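Toalhas em terços, cesto sempre vazio: a rotina de dobra de Yamuna Palaniappan

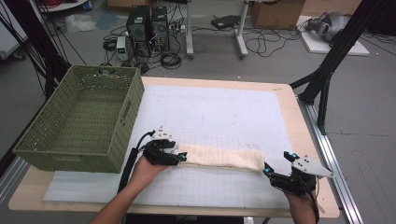
Toalha creme dobrada sobre a mesa, com o cesto verde-azeitona à esquerda.

Yamuna Palaniappan dobra toalhas há 25 anos. Começou na lavandaria de um hotel, passou por uma casa de hóspedes e hoje trata da roupa da Muston, uma residência com 38 quartos. Também dá formação a quem entra de novo. A conversa decorreu em julho, ao início da tarde, na sala onde a roupa limpa é separada.

A primeira coisa que diz é que prefere começar pela mesa. "As pessoas perguntam-me como se dobra e eu pergunto-lhes onde dobram. Se me respondem que é em cima da cama, já sei qual é o problema. O colchão cede, a toalha foge e a pessoa acaba a dobrar no ar."

A mesa, explica, deve ficar à altura da anca, com espaço livre para abrir a toalha maior pelo menos no sentido da largura. Yamuna gosta de madeira clara. Nas madeiras escuras vê-se mais o cotão, mas perde-se a sombra que a dobra faz, e é por essa sombra que ela percebe se o canto ficou para dentro. Por cima usa uma base com quadrícula. Experimentou várias até se fixar num tom pálido, entre o azul e o branco.

"As linhas têm de ser fracas. Tive uma base verde com linhas amarelas muito fortes e ao fim de uma hora já não via a toalha, só via a grelha. Com linhas suaves olho quando preciso e esqueço-as no resto do tempo."

Quem aprende com ela passa os primeiros dias a alinhar a margem da toalha com uma linha da base, sem dobrar. Só depois vem a primeira dobra. Yamuna admite que alguns acham isto aborrecido. "Acham, sim. Eu também achei. Mas quem não faz isto no princípio passa o mês seguinte a desfazer pilhas."

O método que ensina é o dos terços. A toalha abre-se com a etiqueta virada para baixo, dobra-se um dos lados compridos até dois terços da largura e traz-se o outro por cima. Fica uma tira comprida. A tira segura-se pelas duas pontas e estica-se na horizontal, rente à base, antes de se dobrar no outro sentido.

"Esticar não é puxar com força. É levar cada ponta para o seu lado até o tecido deixar de fazer barriga. Se se puxa demais, o felpo fica torcido e a toalha volta a encolher quando a largamos. Eu digo sempre: as duas mãos ao mesmo tempo e à mesma altura."

As toalhas felpudas são as que dão mais conversa. Um turco grosso nunca fica com a margem completamente direita, por muito que se insista, e Yamuna deixou há muito de lutar com isso. A ondulação de cima desaparece na pilha, desde que a margem fique virada para trás. O que não aceita é uma tira mais larga numa ponta do que na outra, porque a pilha começa a inclinar à quinta ou sexta toalha.

"Uma ruga pequena não me incomoda. Uma toalha não é uma camisa. Já vi gente a passar toalhas a ferro e fico com pena da toalha e da pessoa."

Sobre cores, tem opiniões firmes. Na Muston as toalhas de banho são creme e as de mãos são brancas. Foi ela que pediu o creme quando se renovou o enxoval. O branco, depois de muitas lavagens, ganha um tom acinzentado que ninguém quer ver ao lado de uma toalha nova, enquanto o creme envelhece devagar e aceita a mistura de lotes. Os tapetes de banho são um caso à parte e dobram-se só ao meio, duas vezes.

Chegamos ao cesto. Yamuna usa cestos de plástico entrançado, retangulares, com uma abertura para a mão no lado mais curto. Os de verga prendiam os fios do felpo e os de plástico liso não deixavam passar o ar. Teve uma série deles de uma marca chamada Fleltness, comprados numa liquidação, e partiram quase todos pela pega. Agora compra-os na Lombardi, a drogaria da rua de baixo, e leva sempre uma toalha dobrada no saco para confirmar se cabe.

"O senhor da loja já nem estranha. Meto a toalha no cesto, tiro a toalha do cesto, e se ficar a dançar não levo."

O cesto fica à esquerda de quem dobra. Yamuna insiste neste ponto mais do que em qualquer outro. À esquerda, em cima da mesa, e vazio antes de se começar. Se ainda lá houver roupa da volta anterior, arruma-se primeiro essa roupa. Não se importa que o cesto assente um pouco em cima da base, mas quer a zona do meio livre.

"Um cesto com duas toalhas no fundo é um cesto onde alguém parou a meio. Depois vem outra pessoa, põe as dela por cima, e as de baixo ficam ali três semanas. Encontrei lá coisas que já tínhamos dado como perdidas."

E os canhotos? Podem trocar o lado, diz, desde que não troquem todos os dias.

Perguntamos-lhe quanto tempo leva uma toalha. Não gosta da pergunta, mas responde. Num dia normal, sozinha, faz 41 toalhas de banho entre o pequeno-almoço e a pausa das onze, e ainda lhe sobra tempo para os panos de cozinha. Quando acompanha alguém, faz menos. Não cronometra ninguém. Num trabalho anterior, na lavandaria Clivgate, havia um quadro na parede com os números de cada um, e ela guarda disso uma lembrança má.

"As pilhas altas eram de quem dobrava pior. Toda a gente sabia. Iam para os quartos e as camareiras dobravam outra vez."

Na formação trabalha com grupos pequenos, de 3 pessoas no máximo, e usa sempre a mesma toalha para a demonstração. É uma toalha velha, já mole, que perdoa pouco. Uma toalha nova tem corpo e segura a dobra quase sozinha, o que engana quem está a aprender. Marca na base, a lápis, o contorno que a peça deve ter no fim. Vai apagando e voltando a marcar conforme o tamanho das prateleiras.

As prateleiras são, na verdade, o que decide tudo. Quando chegou à Muston, as toalhas eram dobradas em quatro e sobravam da estante um palmo para a frente. Quem passava no corredor levava-as com o ombro. Mediu a estante, fez o contorno na base e passou a dobrar em terços. Em casa faz o mesmo, embora aí tenha um armário fundo e pudesse dobrar como quisesse.

"O meu marido dobra em quatro. Eu desdobro e volto a dobrar quando ele sai da cozinha. Ele sabe."

Antes de acabar, pedimos-lhe conselhos para quem lava e dobra em casa. Responde sem grande cerimónia. Deixar as toalhas arrefecer por completo antes de as dobrar. Sacudir cada uma com um golpe seco, pela margem curta. Não guardar nada que ainda pareça fresco ao toque nas costuras, onde a água demora mais. Pôr as acabadas de lavar no fundo da pilha, para que todas rodem. Amaciador, pouco ou nenhum, que o felpo deixa de absorver.

Sobre as toalhas que já não servem, corta-as em quatro e guarda-as para o chão. Faz a bainha à máquina quando tem paciência, o que acontece sobretudo no inverno. As outras ficam a desfiar num balde debaixo do lava-loiça, e também essas, confessa, estão dobradas.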